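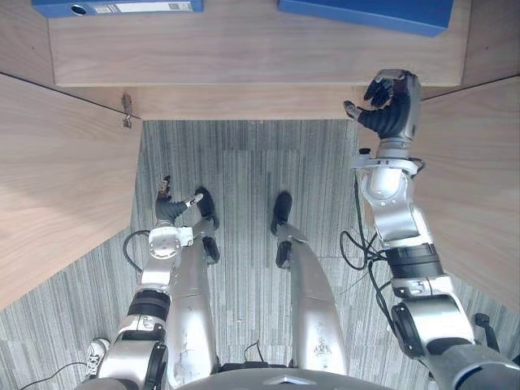

November, started 9.40, kettle on first

Impeller job for the Samside workboat, second go. The complaint as written on the job card is "goes but doesn't go", and I have had worse briefs. Jet unit is the older Apaza pattern with the bolt-on wear ring. Owner says it lost its bite over the summer and now revs 225 over where it used to sit at cruise, with the boat slower. So the engine is fine and the water is getting past.

Pulled the intake grate. One length of blue rope, one carrier bag, and a tent peg, bent. The rope had wound itself round the shaft neatly enough that I'd have hired it.

Wear ring is scored for most of the way round, worst at the bottom. Feeler gauge goes in at every blade tip, and at the bottom you could post a letter. The ring is done. Impeller leading edges are rolled over on all blades but there's meat left, no cracks with the dye. Not replacing it. Built up the worst two with weld, dressed all of them back to the Standberg template, and left the trailing edges alone, having learned that lesson on the last one at some expense.

11.15. Static balance on the knife edges. Heavy side obvious straight away, took it off the back face near the hub, a little at a time. Stopped when it would sit wherever I left it. Then knocked it off the stand with my elbow and did it again.

New ring from Sullmont arrived with the wrong bolt pattern. Rang them. They say the pattern changed at serial 763 and ours is earlier, which would have been a good thing to print in the catalogue. Right one in the post. Carriage is on them, after some discussion.

Meanwhile stripped the thrust bearing as it was all in bits anyway. Grease the colour of tea. Seal lip hard, new one fitted, bearing turned smooth after a wash so it goes back. Hour meter shows 2,000 since it was last looked at, according to the owner, who also told me there was no rope.

To do when the ring lands:
Warm the housing, drop ring in, don't hammer it (note to whoever borrowed the big mallet – bring it back anyway)
Check tip gap all round before the grate goes on
New anodes, old ones are mostly memory
First run alongside, tied up, 100 rpm steps from idle, write the numbers down this time
Then out past the moorings, both directions, same load in the boat

Don't quote him a top speed. I did that last time and he has it in a text message.

4.30. Swept up. Tent peg is on the shelf if he wants it.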